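Sponges and Cleaning Supplies - Your Questions Answered

Welcome, and thank you for stopping by! Liv Haugen reads every note that comes in to our little shop in Flemden, and these are the things people ask her most.

What size are the Lestus sponges?
The regular block is 60 mm on its shortest side and fits most hands nicely. We also have a slimmer one, 36 mm thick, which our customers with smaller hands tend to like better (and it gets into coffee mugs, too!).

Can I cut one up?
Please do! Wet it first, squeeze it out well, and use your longest kitchen scissors. Your edges may come out a bit wavy and that's perfectly fine - it will scrub just the same.

How do I keep my sponge fresh?
Rinse it in warm water after the dishes, squeeze it hard, and stand it on end somewhere the air can reach it. I change mine every couple of weeks, or sooner if it starts to smell.

How should I store the spares?
Keep them dry, and away from the sink if you can. Small plastic bins on an open shelf are very handy, and you can see at a glance when you're running low.

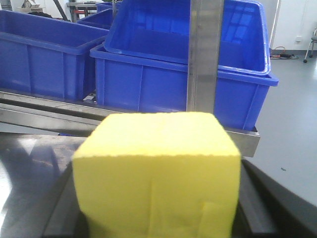
Yellow sponge block, with blue bins on the metal shelf behind.

Do you ship over the holidays?
We do, but slowly. Orders placed after December 24, 2019 will go out once we're back from visiting family in Tusten. Orders over $55 ship free, as always.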